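Chapter 2
What a Computer Does With a Number

I failed my first maths test at 13, and the question that did for me was one about binary. I'd like to spare you that, so let's go slowly and start with something you already know.

When you write 60, you mean six tens and no ones. Each place is worth ten times the place to its right. Binary is the same trick with a smaller step – each place is worth twice its neighbour, so the columns go one, two, four, eight, sixteen and so on. All the sums in this chapter can be done with a pencil, and the processor in a desktop computer works on the same columns you'll be drawing. 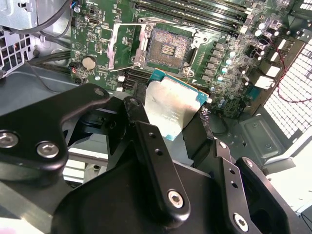 2.1 Writing 17 in binary

Find the biggest column that fits. Sixteen goes into 17 with one left over, so put a 1 under sixteen, a 0 under eight, four and two, and a 1 under the ones. You get 10001. My old colleague Imad Nimri used to make his classes read it aloud as "one, nought, nought, nought, one", and I still do (never "ten thousand and one", please!).

Now try 13 yourself before you read on. You should end up with 1101, and if you got 1011 you've written it backwards, as I did for most of that May. 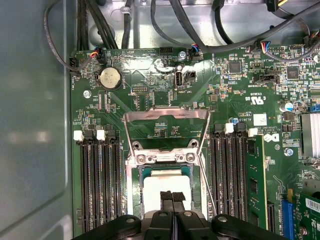 Why do we read binary from the left if the smallest column is on the right?

We do it to match ordinary numbers, where the biggest place also comes first.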